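Furniture maker Worent will close its finishing shop in Henov at the end of April and move the work to its main plant in Akande, the company said in a letter to staff.

The shop employs 60 people, most of whom sand, stain and varnish tabletops and cabinet doors. Worent said 20 of them will be offered jobs at Akande. The rest will receive severance pay based on length of service, with a minimum of three months' wages.

Olanrewaju Wike, who manages the Henov site, said the lease on the building had become too expensive to renew. The landlord asked for a seven-year term, and the company was willing to sign for three.

"We looked at two other buildings in town and neither had the ventilation we need for varnish work," Wike said. "Putting it in would have cost more than the move." 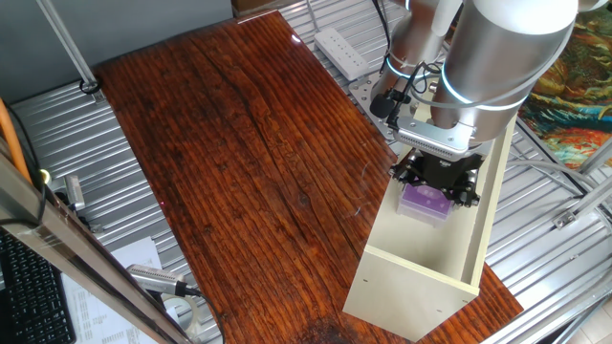 Workers who transfer will keep their current pay grade. Akande is a 60-minute drive from Henov, and Worent said it would run a bus between the two sites for the first year – leaving Henov at 6 a.m. and returning after the day shift. Employees have until the middle of the month to say whether they want to be considered.

Orders already placed with the Henov shop will be finished there, according to the letter. Repairs and refinishing for private customers will stop, and people with furniture waiting to be collected are being contacted by phone.

The town council said it had not been told of the closure before the letter went out. It plans to hold an advice session for affected workers at the Ploltura community hall, with help on job applications and unemployment claims.

Worent opened the Henov shop 20 years ago. The company said it has no plans to cut jobs at its other locations.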